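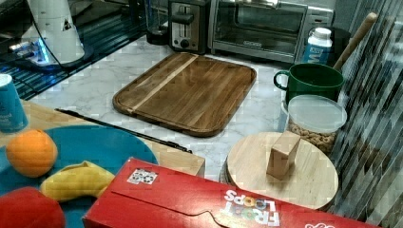 Figure 3. Counter in the Grelelgate kitchen: cutting board in the middle, toaster and toaster oven behind it, fruit plate on the wooden table at lower left, Froot Loops box on its side in front.

4. Collecting the demonstrations

4.1 Setup

All the training examples come from one room, the Grelelgate kitchen, and one arm. We had plans for a second kitchen and ran out of time. So everything below is one counter, one sink side we never used, one set of groceries that got replaced when the fruit went soft.

The collection software is Gunditz, our own logging tool. It records the arm state, the gripper state, every video stream and the text of the instruction, and writes one folder per episode. An episode starts when the operator presses the pedal and ends when they press it again. No automatic cutting. We tried cutting on arm velocity early on and lost the beginnings of too many grasps, mostly slow approaches to flat things.

Teaching is kinesthetic for a small part of the data and by leader arm for the rest. Operators liked the leader arm better and were faster with it. The hand-guided episodes have hands in them, and we kept those in a seperate folder (see 4.5 for what happens if you mix them in).

4.2 Task list

The tasks are short pick and place jobs with ordinary kitchen things. Fruit to the cutting board, fruit back to the plate, cereal box upright, cereal box flat, mug to the board, lid on, lid off. Instructions are plain sentences: "put the banana on the cutting board", "stand the cereal box up". Each task has several wordings, written before collection began. Operators did not write their own wordings, which we now regret a bit. The written ones sound like us.

Clutter stays in. The appliances at the back of the counter in Figure 3 are never the target of any task, and neither is the plastic bottle beside the oven. Early pilots on a cleared counter gave policies that fell apart as soon as one new thing was put down, usually by reaching for the new thing. Leaving the clutter in and moving it between blocks fixed most of that. Not all.

Target objects were picked for shape more than for anything else. The orange rolls. The banana has to be taken across the curve or it twists in the fingers. The box is wide and light and tips easily when it's standing. The apple is the boring one, and it is the one the policy learned first.

4.3 Resets and layouts

Resets are the slow part. Between episodes the operator puts the objects back by hand and then follows a layout card. A card says which region each target goes in (board, plate, table, counter left, counter right) and how the box is turned. It doesn't give exact positions. We wanted spread within a region and got it, though operators have habits and fruit tends to end up in the same few spots. You can see this clearly if you plot the first-frame positions: two fat blobs on the plate and a thin scatter everywhere else. We added cards that name the thin regions and it helped.

Layout blocks run from easy to crowded. In the crowded blocks the distractors come forward and the large things go wherever they fit. The Froot Loops box lying flat along the near side is a crowded-block item. It blocks the straight path from the near side to the round board, so the operator has to lift higher, and the policy has to learn that too. About half the failures in our first evaluation were the arm clipping the box with its wrist on the way to something else.

Big layout changes — moving the plate to the other side, swapping which appliances stand where — happen between blocks only. Within a block the furniture is fixed. This was for speed. A better design would randomize it all every few episodes, but a full rearrangement is slow and the operators hated it.

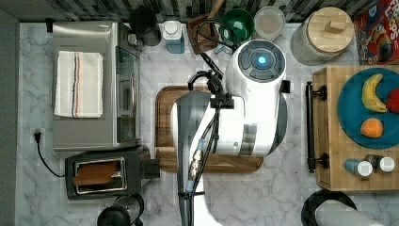
Figure 4. The arm over the cutting board, from overhead. Toaster oven and toaster at left, fruit plate on the butcher-block tray at right.

4.4 Views

The overhead view is the main one for the policy. It covers the whole working area and the layout cards are drawn from it, which makes checking easy. Its weakness is plain from Figure 4: when the arm is over the board, most of the board is gone. The joint housing is bulky and it sits right between the view and the work. For a grasp on the plate this doesn't matter much. For anything on the board it matters a lot, and the board is where half of the tasks end.

Side views help with that. We trained with overhead only, with side only, and with both. Both is best, as expected. What we did not expect was that side only beat overhead only on placing and lost badly on picking from the plate. The fruit on the plate hides other fruit from the side. Numbers are in Table 2.

Views were not calibrated against each other after the first week. Somebody bumps a stand, it gets put back by eye. We log the bump as a note in the episode folder and go on. The policy gets no camera poses so the drift acts as a mild augmentation. Whether it is a good one we can't say, there was no control condition.

Lighting was whatever the room had. Blinds open in most blocks, ceiling lights on. Gloss is a problem on the cutting board and on the appliances, where the reflections move with the arm. We left it.

4.5 Filtering

In total we recorded 3,351 episodes over roughly 102 hours of operator time, resets included. Of those, 238 were thrown out. The reasons, from most to least common: pedal pressed late so the end of the placement is missing; wrong instruction attached (operator on the next card already); a dropped video stream; target knocked onto the floor. Failed grasps that were then recovered are kept. We think these are the most valuable ones in the set, and the ablation in Section 6 agrees — taking out the recoveries costs more than taking out the same amount of clean data at random.

Filtering was done by a person at 4 times speed. A second reader went over a sample and disagreed mainly about "late pedal", where there is no sharp line. We use the first reader's labels all through.

Hand-guided episodes are a special case. When mixed with the rest with no flag, the policy slowed down near objects, as if waiting for somebody. Adding a one-bit source flag removed the effect. All results we report are with the flag, set to leader arm at test time.

4.6 Splits

Splits are by layout card, so no card appears in both training and test. Splitting by episode gives nicer numbers and we'd warn against it. Neighboring episodes share nearly everything: the same fruit, same light, the same small offset in the plate. Our first draft had the episode split and the success rate on held-out data looked great and then teh arm missed the orange in front of visitors.

We call the held-out card set Gimier and release it as its own file. It has crowded cards and easy cards in the same mix as training. There is also a small extra set, Mohammed, where the plate and the cereal box swap regions in ways no training card does. It is hard. Treat results on it as a stress test and don't average it in.

4.7 Things we would do differently

More wordings, from more people. Short interviews with operators after each block, written down. We have only scattered notes, and several useful habits (approach the banana from the stem end, nudge the box before closing on it) were noticed by us months later in the video.

Record the reset. The reset is a demonstration as well, of the reverse task, and we threw it away every single time. By hand, sure, so not directly usable for the arm, but it would have shown object motion from a known state to a known state for free.

Fix the pedal. The late-pedal episodes are nearly all from long blocks late in the day, and a longer buffer after the press would have saved most of them. Gunditz has this now, on by default. The released data predates it, so expect some episodes that stop very soon after the fingers open. For training we pad these by repeating the last state, and leave them unpadded in the release.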